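Hi all,

So the Skellidlow relay is back on for June, and I'm way too excited about it! We've got nine runners signed up, and I'd love to have Policarpio on the anchor leg again (she flew last year).

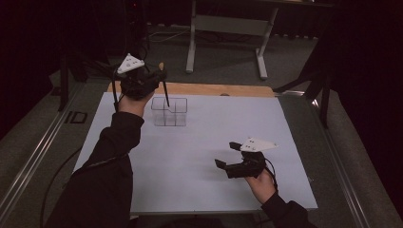 Jericho Sison wrote:
> I'm in, but please don't give me the hill leg. My calf is still tight after the Gultora 20 miler. Could I take leg two?

Leg two is yours, Jericho. Go easy on that calf!
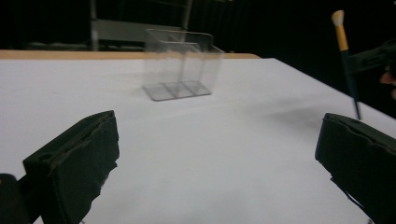 Practice is Wednesday at the Senberg track, and we'll mostly work on handoffs, which were pretty rough last time. Bring spikes if you have them. Afterward I want to go over the leg order on paper, and a big white tabletop like that one would be perfect for spreading out the course maps, if anybody has one at home. Bibs start at 124, so tell me if you have a favorite.

See you out there!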